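Dear Halldóra,

I promised you something before the end of the summer and it's Aug 12, 2007, so I'm just about keeping my word! I know the form has boxes for all of this, but you said last time that you'd sooner have a letter than the boxes, so a letter it is. Danai will send the spending sheet separately, once she has the last two receipts out of me.

## Where the Tulorthorpe recordings have got to

When I wrote in April we had a list of people willing to talk and very little else. We now have a proper collection going. Sumeya has done most of the interviews and she is so much better at it than I am — I fill every silence, and she just waits, and then out comes the thing about the flood, or the aunt who ran the mill canteen, or whatever it is. The mill people have been the easiest to find. The farm side is slower, partly on account of haymaking and partly because the older farmers tend to say they've nothing worth telling and then talk at the gate for an hour with no recorder running.

We've also had more paper than I bargained for. People turn up to be interviewed with a carrier bag of wage slips and chapel programmes and want us to take the lot. Gebremedhin has been copying what we can and handing the originals straight back, with a note of who lent what. He has finished the chapel programmes, all 300 pages of them, and is now on the Ketden letters, which are in a dreadful hand and go off at an angle up the margins. I find them hard going. He seems to love them.

The Ketden family have said yes to us using the letters in the booklet, by the way, so that worry from my last report can be crossed off. They'd like to see the pages before they go to print, and I've said of course.
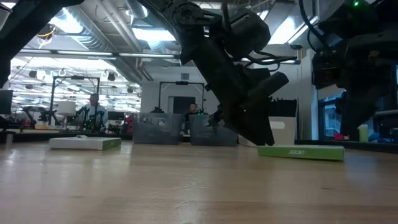 *The tabletop, with the flat boxes and the grey bins behind.*

Typing up is where we're behind. I had it down in the plan as a job for the spring and it is plainly a job for the whole year. An hour of talk takes me most of a day, longer if there's a clock ticking or a dog, and the Tulorthorpe way of saying things doesn't always go easily onto the page. We had a long argument over whether to spell words as they're said. Bongani was for it, Sumeya was against, and we've settled on ordinary spelling with the dialect words left in and a short list at the back. If you have strong feelings about this, please say so soon!

The first three are fully typed and checked with the people who gave them. One lady took out a whole page about her brother-in-law, which was her right, though it was the best page.

## The open afternoon

We held it in the old schoolroom at Hustska and it was lovely. I'd put out too few chairs and had to go next door and borrow the chapel's. Bongani played bits of the recordings with the old photographs up on the wall, and people started putting names to faces we'd given up on (the tall man outside the Gebru stores has been three different people so far, depending on who you ask). The tea urn gave out halfway through. I've asked for a new one for next time and Danai says it can't come out of your grant, so don't worry, it won't.

Several people signed up to be interviewed on the strength of it, including a retired lorry driver who used to do the wool run and whom I've been after for months.

## Money

We're a bit under on travel, as Sumeya has been getting lifts, and a bit over on tapes and copying. I'd like to move £300 from the one to the other if you're happy with that. The £2,000 for printing hasn't been touched and I'd like to keep it that way until the text is settled.

## What's next

More farm interviews once the weather turns, and the typing, and the typing. Gebremedhin wants to get the letters finished before he starts on the school logbooks. I'd also like to talk to you about the booklet and whether it might come out a little later than we said — I'd rather it was late and had the farms in it. Could you ring me one evening? Mornings I'm generally under headphones and don't hear the phone.

With thanks as ever, and do come to the next one if you can get away.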